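Two Arms, One Phone: The Software Between the Grippers

By Maxine Lockyer
July
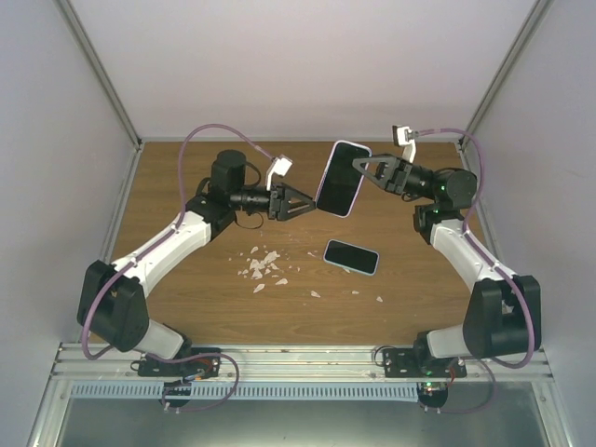 The handover is the hard part

When I came to Bernham for the first time, I expected to talk about motors. I have written about machines for many years, and usually the people who build them want to show me the metal. In the workshop of the Oyelaran group they showed me a text file. It had 342 lines, and it described, in a format the team has made for itself, how two robot arms may hold one object together without pulling it apart.

The object, in the work I came to see, is a smartphone. The group is developing software for sorting and taking apart small electronics, and a phone is a good test for it. It is thin, it is stiff, it is smooth, and a gripper with two fingers touches only a very small part of it. One arm can lift a phone from the table. To turn it and offer it at a useful angle, two arms are better, one at a lower corner and the other at the upper corner across from it. Then the problem changes its nature. The two arms and the phone become one closed loop, and every mistake that one arm makes is felt by the other.

"In simulation we had this running after three weeks," one of the engineers told me. "Then we spent the winter on the real table."

Three programs that must agree

The system is called Stekness. The name was given to it before any of the present team members arrived, and they have kept it. It consists of three main programs which run at the same time and send messages to each other.

The first is perception. Each arm carries a small camera above its gripper, so the software has two moving views of the table. From these it must find the phone, estimate its position and tilt, and decide which edges are free to be gripped. A dark screen is a difficult thing for a camera. It reflects the lamps and the walls, and sometimes it reflects the gripper itself, and an early version of the program tried more than once to grasp a reflection. The present version gives almost no weight to the screen. It looks for the border, where the contrast is more reliable, and fits a rounded rectangle to it.

The second program is the planner. It receives the position of the phone and the position that is wanted, and it searches for a path for both arms. The arms reach inward from the same side, so their wrists come close to each other when the object is short. The planner must also think about the cables. The camera cables go from the wrists back along the forearms in wide loops, and a loop needs space. In the planner's model, each loop is represented by a row of balls with a fixed radius. It is a rough method, and the team knows it. A correct model of a bending cable would take too long to compute, and the balls are large enough that the arms stay on the safe side.

The third is the controller. It runs much faster than the other two and makes the small corrections. If the planner says where the arms should go, the controller decides how stiff they should be while they are going there.

Who is the leader?

It was this last question that took the winter. The first design treated the arms as equal. Both followed their own half of the plan, and both were stiff. On paper this is clean. On the table, the two halves never match completely. A base plate is mounted with a very small error, a joint has a little play, the estimate from the left camera differs from the estimate from the right one. Two stiff arms that disagree will press this disagreement into the phone.

The second design made one arm the leader and the other a soft follower. The leader kept to the path, and the follower kept only a light grip and let itself be moved. Now the phone was not stressed, but it could slip in the follower's fingers and turn around the leader's grip like a door around its hinge.

The version that I saw is a compromise between these two. The controller divides the motion by direction. Along the line that joins the two grippers, both arms are soft, so they cannot stretch or squeeze the object between them. In all the other directions both are stiff. This idea is well known in textbooks, and the team does not claim it. What they did write themselves is the part that updates the line. When the phone tilts, the line tilts with it, and the directions of softness must be calculated again at every step of the controller. If the calculation is late, the arms are soft in yesterday's direction, as one of the programmers put it to me.

She showed me a recording of the forces from a run in the spring. There was a slow wave in it, which grew for a while and then became smaller. The cause was a message that came 17 milliseconds late from perception. The controller used the old tilt, corrected too much, received the new tilt, and corrected back. The solution was simple. Every message now carries the time when the camera took its picture, and the controller estimates where the phone must be by now. If the message is older than 40 milliseconds, the controller ignores it and continues with what it can feel in the joints.

The clutter problem

A test bench in a robotics article is often very clean. The Oyelaran group works with clutter on purpose. During a test there may be a second phone lying flat on the table while the first one is in the grippers, and pale broken pieces, flat like shards, may be scattered beside it, from bigger flakes to specks which are hardly more than dust.

For a person this is no difficulty. For the perception program it raises several questions at once. Which of the two phones is the one we are holding? The early software found both and sometimes exchanged their names in the middle of a motion, so that the arms began to correct the position of an object that was lying peacefully on the table. Today the planner tells perception which object is in the grip, and perception is not allowed to change its mind until the grippers open. The team calls this rule "the promise." It is eleven lines of code, and I was told that it removed more failures than any other change this year.

The fragments are treated differently. The software makes no attempt to recognize each one. It marks the area where they are dense as a place where nothing should be put down, and it keeps a simple map of the smaller ones outside this area. When a phone must be laid on the table, the planner looks for a clear patch of the right size. If there is none, it waits and asks the operator. I liked this modest behavior. Many systems I have seen prefer to try.

Tools for looking backward

In the afternoon I sat with the team's tooling developer, who is in my opinion the most important person in the room, although he would not agree. He builds Watwood, the program that the others use to look at a run after it is over. It takes the camera views, the joint positions, the forces and the messages, and places all of them on one time line. One can pull a marker back and forth and see what each program believed at that moment.

The word "believed" is used a lot here. When something goes wrong, the first question is never what the arm did. It is what the planner believed, and then what perception believed, and at which moment the two stopped agreeing. Watwood draws a thin red stripe under the time line where the beliefs are different by more than a limit. In a good run the stripe is missing. In the runs from last winter, he said, it looked like a barcode.

The team repeats a fixed set of 74 test motions when there is a change in the controller. Most of them are played first against old recordings, without moving any hardware. Only when these pass do the arms receive the new version. The complete set on the real table takes most of a working day, and Thursday is kept free for it. The other days belong to whoever needs the arms first, and there is a paper list on the door.

What is still open

I asked what does not work yet, and the answers came quickly. Releasing the object is worse than gripping it. When one gripper opens, the loop is broken, the forces in the phone disappear in an instant, and the remaining arm must carry the full weight with the grip it already has. The software now moves the weight slowly to one side before it opens the other, but the fingers touch the phone at its edge, and a small turn is difficult to prevent.

Speed is another point. The arms move carefully, more carefully than the motors demand. The limit is in the cameras and in the trust that the planner has in them. A faster motion makes the picture less sharp, the estimate becomes less certain, and the controller answers by making the arms softer, so that they must slow down again. One of the engineers wants to use the joint sensors more and the cameras less. Another wants the opposite. They have been discussing it since spring, and both have a branch of the code where their own solution is almost ready.

Before I left Bernham I looked once more at the text file, the one with the 342 lines. Near the end there is a section for objects that bend, such as a cable or a thin battery. It has a title and two lines of comment, and under them a list of things to measure.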